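Sakenach Community Help > Food & Kitchen > Packing and Serving

Serving wrapped sandwiches out of baskets - what goes underneath, and how long can they sit?

Posted by drirham_lunches, July 7, 2019

I have been handed the lunch table at the Drirham library's reading afternoons, mostly by failing to leave the meeting fast enough. Until now the sandwiches came out on a steel tray under a fluorescent light and looked like evidence. I want to switch to round baskets, the kind bread comes in at restaurants that charge for the bread.

The sandwiches get made that morning, cut, and wrapped in plastic film. The fillings are usually something green, something shredded and something spreadable, and people like to see the cut side before they commit. My co-host says a basket needs a cloth napkin in it or it's unhygienic. I say the film is doing that job already and the napkin is one more thing for me to wash.

The other problem is that they fall over. I stand them up nicely, somebody takes one, and the rest lie down like they've heard bad news.

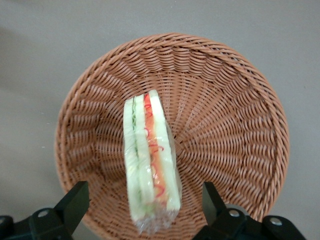
Does a wrapped sandwich need a liner under it in a basket?

A clean, dry basket is fine without one as long as the wrap is sealed all the way around, but put down a napkin or a sheet of parchment if any sandwich is open at the ends or has a wet filling.

That's what the Shih market café told me when I asked at the counter, and I'd like to hear from someone who wasn't also trying to sell me a muffin. Also, how do you clean woven baskets? Mayonnaise has a way of finding the gaps.

crustoff
584 posts

The café is right. I did church lunches for 10 years and the napkin was there to look nice. If your co-host wants napkins, your co-host has found a hobby.

Falling over is a packing problem. One sandwich alone in a round basket is going to lie down whatever you do. Either fill the basket snugly so they hold each other up, or accept gravity and lay them flat with the cut side facing out. For the first kind you want a basket with steep sides and a flat bottom. The wide shallow ones are for rolls.

On time: two hours out at room temperature, one if it's a hot day and you're outdoors. After that they go in the trash, including the one you were saving for yourself. Put out a small batch and keep the rest in the fridge or a cooler. I used to write the time on a bit of masking tape and stick it under the rim, which made me look either very organized or slightly unwell.

For cleaning, it depends what the basket is made of. Plastic weave can take warm soapy water and an old toothbrush. Real wicker gets a damp cloth and a lot of air. Don't soak it, and don't put it away until it's dry all the way through. I put one in a cupboard damp one December and what came out in spring had a coat on.

plain_rye_2000

just use the tray

mostly_pickles
1153 posts

Agree with most of the long answer, less with the short one.

Two things to add. Pat the cucumber and the tomato dry with a paper towel before they go in. A lot of what people call a wrapping problem is just water. And pull the film tight across the cut face, then tuck the loose ends under the crust side. If you bunch it up on the front, all anyone can see is wrinkles and they'll pick up every one to check. Then they put it back, and now it's lying down again.

If you have people who don't eat meat, give them their own basket with a card on it. I used the little Drulent card holders, the clip kind, and they grip a braided rim pretty well. They will also grip a sleeve, so watch your cuffs when you reach across.

drirham_lunches

Thanks, all. Going with snug baskets, no napkins, tape under the rim. I have told my co-host that the napkins are under review.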